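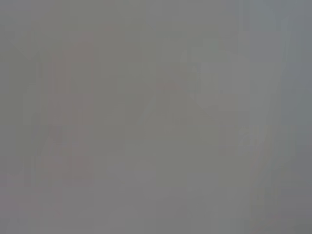 Zawadi Magesa wrote in to say that the Tamuno set is the first reissue of old taarab sides she has been able to play all the way through without reaching for the volume knob, and I have to say I feel much the same. She also thinks the second disc is stronger than the first, and there we part ways, but more on that below.

The set is called Estton, after the dance hall where many of these singers got their start, and it comes from Kurance, a small label I had only known for its accordion records. You get 2 discs and a fat booklet in a cloth-covered box, and the whole thing runs long enough to fill a slow Sunday (I have tested this more than once!). The music is mostly voice, violin and oud, with a hand drum well back in the room, and on the later sides a harmonium that wheezes along like an old friend climbing the stairs.

What I love most is how little has been scrubbed away. The transfers were done at Vitgate, and they left a good bit of the shellac crackle in place - so the violins still have some bite and the singers still breathe between lines. Side by side with my old cassette dub it is night and day.

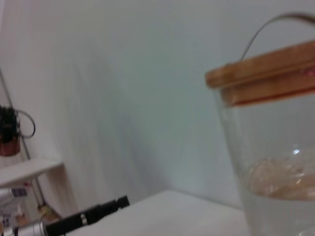
Are the lyrics translated? All of them are, with the Swahili printed on the facing page, though the type is small and I needed my reading glasses.

The booklet has its weak spots. Two of the players are listed under different spellings in different places, and the notes on the poets stop just when they get interesting. I would have happily traded the long essay on record sleeves for another page about the women's clubs. Still, the song notes are warm and clear, and they sent me back to several tracks I had let slip by.

As for the discs, the first is my favorite. It opens with a slow wedding song that takes its sweet time, and the violin solo near the end is worth the $60 by itself.
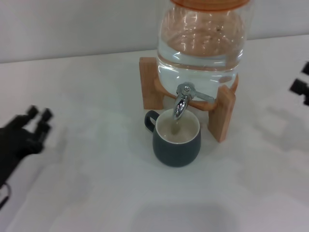

Estton, Kurance Records, 2-disc box with booklet, $60. My copy is number 671.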